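Viltska planner: frequently asked questions

Covers release 6 and later. For driver questions, see the Zuccaro page.

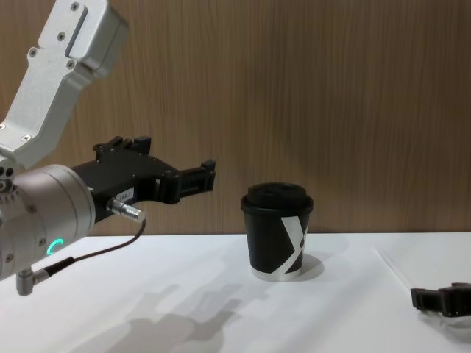
Do I need one planner per arm?
No. Run a single instance and list both arms in the cell file. Two separate instances don't share a collision model and will plan straight through each other.

Why does the planner reject a grasp that looks reachable?
Usually the approach pose is the problem — the grasp itself is fine, but the wrist can't get to the point before it. Turn on "show approach" in Jillex and check there first.

How many grasp candidates should I ask for?
The default is 215. Going up to 2000 rarely finds a better one and planning gets noticeably slower.

Does the planner know about cables?
Only if you add them. Use a padded capsule on the wrist link. There is no model for a cable that bends.

Can I change the table height without recalibrating?
Yes, if the camera hasn't moved. Edit the height in the cell file and reload.

My old Oster logs won't open.
Logs from before September use the previous format. Run the converter on the whole folder, as single files lose their time stamps.

What does error 9 mean?
The gripper didn't report its width in time. Check the driver is running, then restart the planner.

Who looks after this page?
Yiğit Canpolat. Send corrections through the tracker.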